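Marlene Vasconcelos sells one thing, and she doesn't mind saying so. Her company, Troslow, rents out the Bronda, a two-finger gripper kit with a wrist camera, to small packing and grocery businesses that want to try robot picking before they buy.

"Most of our customers have never had a robot arm in the building," she says. "They don't want a lecture. They want to know if it will pick up a lemon."

The kit rents for $606 a month. That covers the gripper, the camera, the software and 45 minutes of phone help. Extra help is billed, and she admits some customers are unhappy about that. 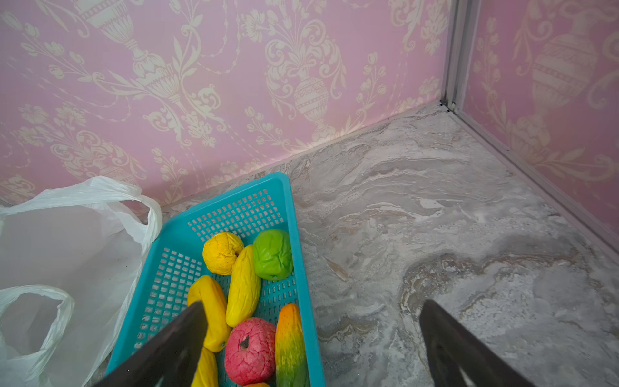 Practice starts with imitation produce, she says, and people should stay on it longer than they want to. "Foam fruit doesn't bruise, so you can get the grip force wrong all day. Long shapes are harder than round ones. Thin plastic bags are the worst - I tell people to leave those for the second month."

The software comes from a partner, Murkex, and ships with 146 saved grasps. Vasconcelos says customers usually end up recording their own. She would like the next version to make that easier, and she has asked for a shorter setup menu.

Would she recommend the kit to everyone who calls? "No. If you pack one product in one size, buy a simpler machine. I told a caller that in July, and he rented from us anyway."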